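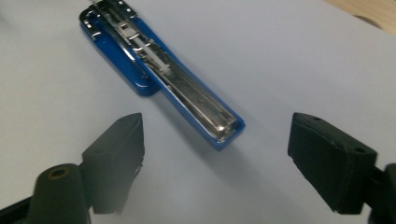

Recording the stapler task with two hand-held grippers

This tutorial explains how to record demonstrations of the stapler task with the Kasden grippers. It is written for new people in the group who already did the first setup and have the Ferneo recorder installed on their computer. If you did not do this yet, please finish that page first and then come back.

The task is simple to say: the stapler is on the board, one gripper takes it, the two grippers open or close it together, and it is put down again. We keep two versions, "open" and "close", and we never mix them in one session. The first time I mixed them, and it took me a full afternoon to separate the files.

What you need

The pair of hand-held grippers with their cables. The head camera. The white board, laid on the table. One stapler without staples. Please check the channel with your finger before you start, also when a colleague told you it is empty.

Before the first recording

Put on a sleeve that is not too wide. A wide sleeve comes in front of the wrist camera when you turn the hand.

Let the cable go over the back of your hand and then down along the outer side of your arm. When the cable goes under the palm, you will feel it pull at every movement, and your motion becomes strange without you noticing it.

Start Ferneo and open the preview of all cameras. Close each gripper fully, open it fully, and look if the width value follows. On our grippers the value must be under 60 when the fingers are closed and over 900 when they are open. If it stays at one number, unplug that gripper, wait a little, and plug it in again.

Take the grippers in your hands and stay still until you hear the tone. The tracking takes its start position from this moment.

Recording one demonstration

1. Place the stapler on the board. Change the place and the angle every time. People have a habit to put it always in the middle and always straight, and then the policy learns only this.

2. Hold both grippers open, low, near your side of the board. Press the foot pedal.

3. Move the right gripper above the stapler with the fingers pointing down. Come from above and go down slowly for the last part. If you come from the side, one finger pushes the stapler away before the other one arrives.

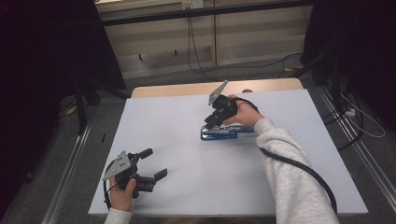

Right gripper over the stapler, left gripper open and waiting.

4. Close on the body and not on the metal rail. The rail is smooth and the stapler turns in the fingers. A small turn is acceptable, but if it falls, stop and mark the recording as failed.

5. Lift only a little. Bring the left gripper to the free end and take it. Now both hands have the stapler, and you can open or close the hinge with a calm, continuous movement.

6. Put it down on the board, release first with the left, then with the right, and go back to the start position. Press the pedal again.

How fast should you move?

Slower than with your bare hands, but do not stop in the middle to think. A pause looks to the policy like part of the task - we had a robot at Onsri which waited politely above the stapler every time, because I did the same in my recordings. If you need to think, finish, delete, and begin again.

Problems we see often

The stapler stays half open. The hinge of some models has a hard point. Push with the left gripper near the tip, where you have more force.

Bright spots on the metal. The silver channel reflects the ceiling lamps. It is not a reason to throw away a recording, but turn the stapler in different directions so the reflection is not always the same.

The tracking jumps. Usually the head camera was looking away from the board. Keep your face toward your hands, also when you press the pedal.

How many do you need?

For the "open" version we trained the first time with 1,000 demonstrations, and after the second round in May we had 1,491. Luuk Vandenberghe made the larger part of them and his are good ones to watch before you begin. They are in the shared folder under Porklow, sorted by version.

When you are done, run the check script, write your initials in the session sheet, and put the grippers back on the charger shelf with the fingers open.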